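Community Help > Automation and Robotics > Grippers and End Effectors

Zundska two-finger kit for PC teardown: can it handle the CPU socket step?

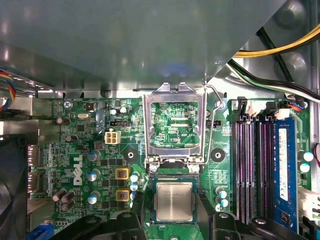
Fengate, May

Posted by Ngozi Garba

I run the refurbishing bench at a small shop in Fengate. We are evaluating the Zundska gripper kit (two fingers, wrist camera, mounting flange, controller box) for stripping and rebuilding Dell desktops. The photo is from the wrist camera with the load plate up and the processor in the socket. The drive bay panel is still in place over the top of the board, and there is one RAM module in the last of the four slots.

The kit was quoted at 3946 for a single arm, not including the arm. The vendor's sheet lists "PC disassembly" as a supported application but says nothing about sockets. Before I sign I would like to hear from people who have used it on this step.

Specifically:

1. Can the stock fingers pick the processor by its edges without fouling the load plate or the capacitors next to the socket?
2. Is the camera good enough at this distance to find the retention lever reliably, or do I need a second fixed camera?
3. Should I take the bay panel out first? It adds a step per unit and I would prefer to leave it in.

The arm is already on the bench and works fine for memory and cables. Only the socket is in doubt.

6 comments

Binta Lawal

I have had the same kit on a similar job for 10 months. Taking your points in order.

Picking the processor: possible with the stock fingers, but I would not run it that way in production. The pads are too thick for the gap between the substrate edge and the socket housing. You end up gripping high on the heat spreader, and any tilt on the way up drags the package against the housing. We switched to the narrow fingertips (part 1613 in the Zundska accessory list) and set the grip force to the lowest step. A vacuum cup is better still if your flange has an air line. Ours did not, and adding one cost more than the fingertips.

Whatever you use, lift straight up. Program the first part of the lift as a slow vertical move in the socket frame and only then allow the arm to plan freely. The default pick routine blends the lift with the retreat, and the blend is where damage happens.

Camera: sufficient for the lever when it is raised, as in your picture. A thin bright part over a green board is easy to segment. It is less reliable when the lever is latched down, where it lies close to other bright metal and the detector returns the wrong edge. I would not buy a second camera for this. Put a diffuser on the light ring and teach a fixed offset from the two heatsink mounting holes either side of the socket. They are large, dark and always in the same place on a given board model.

Bay panel: take it out. The gripper body is wider than the fingers, and the wrist needs room when it rotates to follow the lever through its arc. A bare metal panel that close also throws glare into the lens when the ring light is on. We lost more time to collision stops than the extra step ever cost us. If you must leave it in, restrict wrist rotation and approach from the memory side — but check clearance to any installed module first.

On the quote: ask whether it includes the force calibration routine. It was a separate license when we bought.

Helpful: 10

Danladi

depends what you want it for. we looked at the Zundska and went with the Sinditz gripper, stronger and the cable is better. never tried it on a processor, a person does that part here. maybe just do that

Helpful: 2

sockets_and_shims

Agree with Binta Lawal on the vertical lift. One addition: close the load plate before any other gripper work in that area. With it standing open it is the tallest thing near the socket, and the kit's collision model does not include it unless you add it by hand. The bundled case models show the plate closed. I filed a request for an open version and was told it was under review.

For the rebuild direction, do not use the grip force reading to confirm seating. It tells you about the fingers and nothing about the socket. Release the part, back off, take an image from directly overhead and compare the gap on all four edges. If it is uneven, stop and call an operator. Do not let the arm press it down.

Helpful: 7

Share this thread (2)

Related threads
Removing desktop drive bays with a single arm
Narrow fingertips: pad wear and replacement interval
Ring light glare on bare metal, diffuser options
Zundska controller drops connection after firmware update
Releasing DIMM clips with a parallel gripper
Sinditz or Zundska for cable unplugging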